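4.2 Grasp rules and the problem of the flat object

The draft code of practice circulated among the partner sites in September runs to 44 clauses, of which exactly one concerns thin, flat things. It reads, in full, "flat items shall be held securely". We have no quarrel with this as an ambition. As a rule it has the drawback that two trained annotators, given the same recording, can follow it faithfully and reach opposite verdicts, and in our first pass they did so with some enthusiasm.

The difficulty is that "securely" was written with boxes in mind. A box held firmly is a box held well. A card held firmly may be bent, may hide the printing that the next step needs to read, or may be held at the one end that has to go into the slot. The Semetti protocol, from which much of the draft descends, gets round this by leaving cards out altogether. The Breltex checklist includes them under "stationery, misc." and asks only whether the item was dropped.

We therefore replaced the single clause with a short set of conditions, to be checked from the wrist view at the moment the operator declares a grasp:

(a) at least one finger bears on a face of the card, and the card has support from another side or from below;
(b) any insertion mark on the card is left uncovered;
(c) the card is not visibly bowed;
(d) anything else on the table stays where it is, and is noted if it lies within reach of the hand;
(e) any human hand in view is logged, whatever it is doing.

Condition (b) caused the most argument, chiefly from people who had never tried to put a card in a reader backwards with a robot. Figure 3 gives the sort of view on which the conditions are judged.
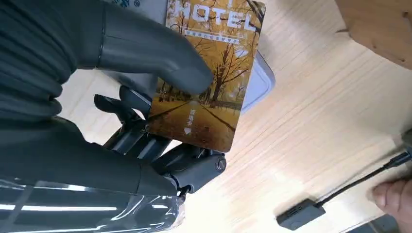

Figure 3. Wrist view of a hotel key card under grasp. One grey finger presses on the left face and the black joints support the lower edge; the small arrow for insertion is clear of the hand. A fingertip at the far right is logged under (e).

The Dunville site replied that a rule about insertion marks was all very well, but half the cards in its own drawer had no mark of any kind, and would we kindly say what an annotator was to write in that case. We would. The revised wording allows "not applicable", an entry the earlier form did not offer, with the result that annotators had been choosing "pass" or "fail" according to temperament.

Condition (e) deserves a word. Every safety document we consulted says that people should keep their hands away from a moving arm, and every recording session we have attended involved somebody's hands. A rule that is broken daily and recorded never is of little use to an auditor. We chose to require the record and leave the question of permission to each site's own risk assessment, where it can be argued over by those who will have to sign it. A still view cannot show whether the arm was moving when a hand came near, so the log entry refers to the joint data for the same instant and makes no judgement of its own.

We applied the conditions to 3259 declared grasps, 1319 of them involving cards, tickets or similar. A further 160 were set aside before scoring, the object being too far out of view for anyone to say what it was. The draft code has no clause on this either. We suggest one: a grasp that cannot be seen should not be marked as good, a principle we had supposed too obvious to write down until we read the older scoring sheets.

Two matters remain open. The Hennessy form treats protective film on the forearm as part of the robot, while ours treats it as a covering to be declared, and the two cannot both be right on the same spreadsheet. And condition (c) still depends on the word "visibly", which we dislike and have failed to improve upon. A numerical limit on bowing was tried and dropped after the measuring took longer than the task.

Working paper, version of 29 December 2021. Contact the corresponding author via the project office. All rights reserved. Back to top

This site uses cookies to remember your reading preferences. Accept all | Manage settings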